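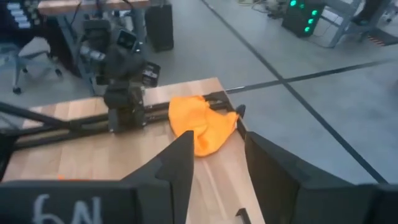
Orange cloth, bunched, on the strip-wood table.

Stesdale Cloths: notes on the data

Maintained by Gonçalo Teixeira. Current release: 2.

What's in it

1000 photographs of household cloths on tables, each with a short text label and a state: flat, folded or bunched. The labels are in English. There is one label file, plain text, one line per photograph, with tabs between the columns. Open it in a spreadsheet if you must, but check that it hasn't turned the item numbers into dates.

What it was meant for

The original plan, written before I took over, was that this set would "capture how people fold". I don't think it does. A photograph of a folded cloth tells you that the cloth is folded. It says very little about who folded it, in what order, or whether they would do it the same way tomorrow. If you want to study folding, look for video. If you want to tell a heap from a square, you may get some use out of this.

The states

Flat: most of the cloth lies in a single layer. A turned-up corner is allowed.
Folded: at least one deliberate-looking edge. "Deliberate-looking" is as weak as it sounds, and I have not found a better wording.
Bunched: soft folds and creases with no clear order to them. A trailing corner doesn't change the label.

There used to be 5 states, including "crumpled" and "dropped". I merged crumpled into bunched after two of us labelled the same batch and disagreed on most of it. Dropped I removed altogether. You can't see from a still whether a cloth was dropped or put down, and I would like to know how the first labellers thought they could.

Colour

The colour column holds one everyday word: orange, grey, white and so on. Don't treat it as a measurement. Bright cloths on pale wood are the easy part of the set, and any score you get on them will flatter your method. Try the white cloths on the white worktop before you tell anyone it works.

Material

Left blank throughout. Release 1 had "cotton" and "microfibre" filled in, apparently by eye. I asked Kovalchuk where the values came from and got no answer I could use, so they are gone. If you built anything on that column, please build it again without it.

Tables

The table column says what sort of surface the cloth is on. "Strip wood" means a top made of narrow strips running lengthwise. Things fixed to a table, such as rails and clamps, are not labelled. Cloths that lie close to a rail are harder to outline, and the outlines there deserve a second look.

Known problems

The Kultix export drops the last line of the label file. Add it back by hand.
Some bunched cloths could just as well be called badly folded. I have left them alone.
The outlines came from Pliria and are too generous around thin corners.
The training and test lists share cloths, though not photographs. A high score may only mean that your method remembers the cloth.

Changes in release 2

Material values removed. States merged. Spelling of "grey" made the same everywhere, October.

Corrections

Send the item number and what you think is wrong with it. "The labels seem off" is probably true, but I can't do anything with it.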